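Zentangle-style doodling, or pattern drawing as I call it, is the hobby of filling a small piece of paper with repeated lines, dots and curves. I picked it up from Renata Tomaszewski, who ran a July workshop in Wallville, and I've been hooked ever since! You only need a pen and 4 square inches of paper (mine are offcuts).
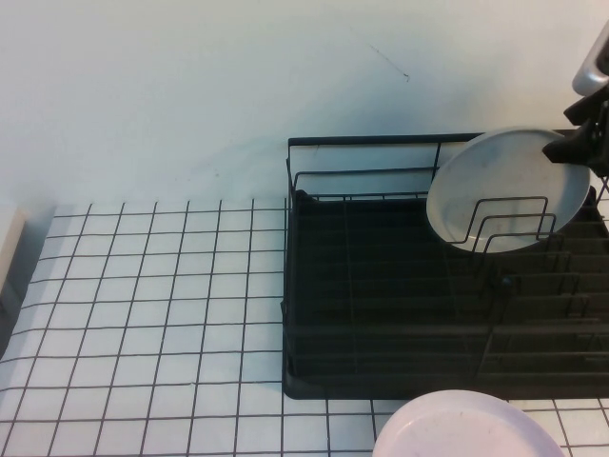 Do you need to be good at drawing? Most people who start can't draw at all, and the patterns are built from simple strokes anyone can copy.

A session takes me 11 minutes, usually before bed. Lalit Solanki sorts patterns into three families, grids, ribbons and fillers, and I mostly stick with ribbons because I love the loopy ones.

Last updated 6th June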